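Crumbs. I'm starting with crumbs this month, partly from guilt and partly from the four emails sitting in my inbox about them.

## Quilted table covers and the stuff that lives in them

I love a quilted pad on a table. It's quiet, it's kind to plates, and you can put your elbows on it in June without sticking to anything. But every stitched line is a little ditch, and every ditch fills up. If you wipe it with a wet cloth first (I did this for years!) you turn toast crumbs into paste and push the paste down into the stitching.

So go dry first. I use an old two-inch paintbrush, the soft kind for trim, and brush along the stitching lines in one direction, then along the other. Diamond quilting only has two directions so it goes fast. Then the vacuum with the upholstery nozzle on low, and only then a damp cloth with a drop of dish soap, wrung out until it barely feels wet. Blot the scuffs, don't scrub. Scrubbing fuzzes the cover and takes the print off, and once a pattern has started fading you can't coax it back.

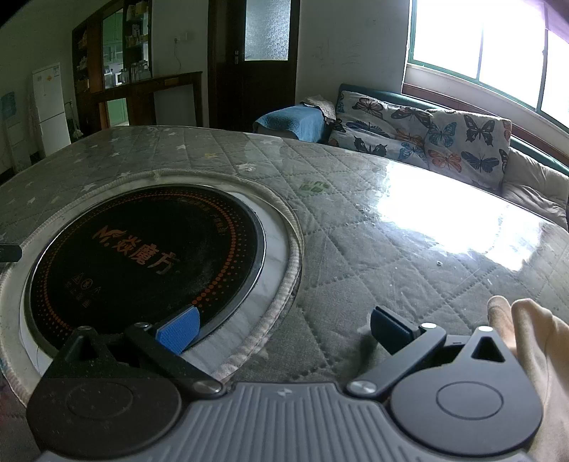

Zyanya Becerra wrote in to say the paintbrush is fine but a strip of wide tape wrapped sticky side out around your hand is faster, and that she does hers right before supper so the cover gets one good cleaning a day instead of a big one she dreads. She also says never to use the tape on a cover with any kind of raised edging, having pulled a good eight inches of trim off hers at the Forkstead house.

I tried the tape. She's right that it's faster on flat parts. In the stitching I still like the brush better, and I already own the brush.

A couple more on the same subject:

- If there's a cooktop in or near the table, let it go completely cold and dust the glass dry before you wipe it. Grit under a wet rag is how you get those hairline scratches.
- Glass gets vinegar and water, half and half, on the cloth and never sprayed straight on. Spray wanders under the rim and into the padding and then you smell pickles all week.
- Burned-on sugar wants a plastic scraper held almost flat. The one I have is a Jesix, it cost 2 dollars, and it has outlived three spatulas.

## Making a cotton cover last

Wenceslao Carrillo asked what temperature I wash mine at. Cold, with half the soap you think you need, and no fabric softener ever, it coats the cotton and then spills just sit there and roll around. I hang it over two lines so it doesn't get a crease down the middle. If you must use the dryer, take it out while it's still a bit damp and smooth it over the table by hand. My spin is set at 800 and that's plenty for anything with batting in it.

## T-shirts, since we're doing laundry

I picked up this habit from my neighbor Azucena, back when we shared the laundry room in Pendbridge. Turn every knit shirt inside out before it goes in the wash, and do the sleeves too, all the way to the hem. People do the body and leave the sleeves, and then the sleeves are where the pilling shows up.

White and cream shirts get their own load at my house. A cream shirt washed with jeans goes a sort of dishwater color so slowly you don't notice until you hold it next to a new one. Anything with embroidery, I press face down on a folded bath towel so the stitches sink into the towel and stay puffy.

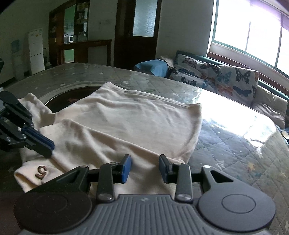 For folding I quit the fancy methods. Shake it hard once, lay it face down, sleeves in, sides in, then up in thirds. Do it on the bed if you can, since the counter is never as clean as you think and you'll be chasing a grease spot by the end of the pile. Knits that are still a tiny bit warm fold flatter, so I don't let the basket sit. (I do let the basket sit. I'm telling you what works.)

Yellow under the arms: a paste of baking soda and water, 39 minutes if you're me and you forget, half an hour if you're sensible, then wash as usual. No chlorine bleach on those, it makes the yellow worse.

Next month, jar lids, and the great drawer of them - I counted 23 without jars.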